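Timley grip-loss fault

The Timley grip-loss fault was a defect in the hand-held grippers used by Itix, a robotics company based in Owusu, to record manual tasks for training its robot arms. It caused the jaws of a gripper to relax without warning while the opening recorded in the data stayed unchanged. The fault was traced in June and made public in a notice of Aug 8, 2020.

Background

The Timley program collected recordings of household work, chiefly the handling of cloth. Operators held the grippers in both hands and picked up, moved and folded small items at a table. The recordings were then used to train the Rovus arm, which repeated the motions without an operator.
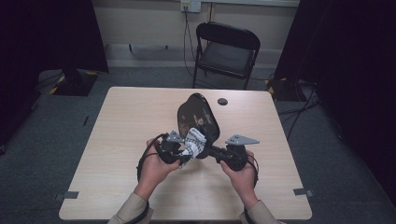
According to a former Timley operator, the slip could be felt in the fingers well before any error showed on the monitor, and early reports of it were put down to tired hands. Itix later accepted that these reports had not been logged.

Cause and effects

The internal review found that a spring in the jaw linkage lost tension after long use. The position sensor was mounted on the trigger side of the linkage and continued to report a closed grip. Of the recordings examined, 1,739 contained at least one false reading. Rovus arms trained on this material dropped fabric in mid-motion, and in one test an arm pulled a dropped towel into its own wrist joint, which stopped the motor. No injuries were reported.

Response

Itix withdrew 8 grippers from service and replaced the springs. The sensor was moved to the jaw side in the next version of the device. The affected recordings were removed from the training set, and operators were instructed to stop work and file a report after any unexplained slip. Testing of the Rovus arm resumed seven weeks later.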